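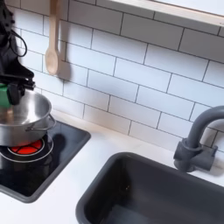 Section 5. Connecting an Advertising Account to Skirinik

This section applies to account administrators at publishers and agencies that use the Skirinik campaign console. Members with the Viewer role can read campaign reports but cannot complete the steps below.

Before you begin

Confirm that your organization has accepted the Gernside Publisher Terms. Accounts with unsigned terms are shown in gray on the Accounts page and cannot be linked. You will also need the billing ID printed on your most recent statement.

5.1 Link the account

1. Sign in to the console and open Settings, then Accounts.
2. Select Link Account and enter the billing ID without spaces or hyphens.
3. Choose a reporting currency. The currency is fixed once the first impression is recorded.
4. Enter an account label. Labels may contain accented characters (for example, Đặng Media) and may be up to 101 characters long.
5. Select Confirm. A verification message is sent to the billing contact on file.

Note: The verification link can be used once. If it has expired, return to the Accounts page and select Resend.

5.2 Set a daily budget

1. Open the linked account and select Budget.
2. Enter the daily amount in whole units of the reporting currency. Amounts above 1,000 require approval from a second administrator.
3. Select the pacing method. Standard pacing spreads delivery across the day. Accelerated pacing delivers as early as possible and may exhaust the budget before evening.
4. Select Save.
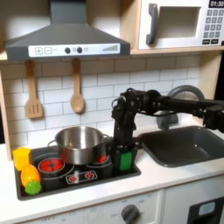

Changes to a budget take effect at midnight in the time zone of the account. A change saved after a campaign has reached its limit does not restart that campaign on the same day.

Caution: Do not unlink an account while a campaign is active. Unlinking stops delivery immediately, and unreported clicks may be lost.

5.3 Import existing campaigns

Campaigns created in the older Seder interface can be imported until 30th June. After that date they remain available as read-only records.

1. Export the campaign file from Seder in CSV format.
2. In the console, open Campaigns and select Import.
3. Review the list of rejected rows. The two most common causes are a missing end date and a landing page address without a prefix.
4. Correct the file and import it again. Rows already accepted are skipped.

Imported campaigns are paused by default. See Section 6 for activation and audience settings.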